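Keep the Mic Stands Out

I will defend this to anyone: microphones and their stands belong out on a table where you can see them, with the small tools right beside them! For years I zipped everything into bags after each session, and every session started with 20 minutes of hunting for the right clip (usually in the last bag, under a sweater). Then Urho Kiiskinen let me record at his place, and it was all just there, laid out and ready to grab – I tracked 14 takes before lunch and went home grinning.

Yes, dust is real. Throw a cloth over the lot at night and you're fine. What you get back is the urge to play, and I'd trade a tidy closet for that any day of the week. 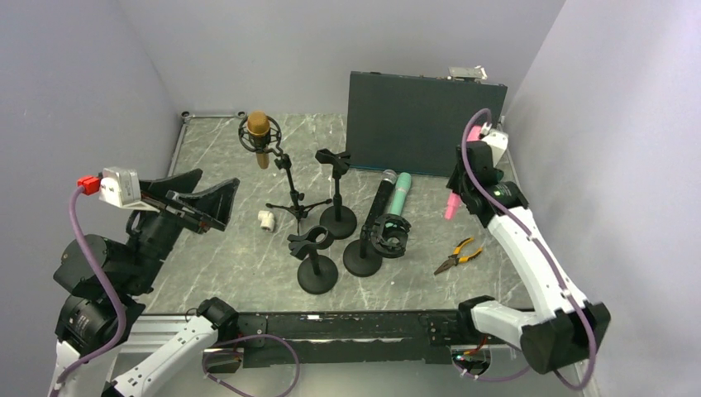
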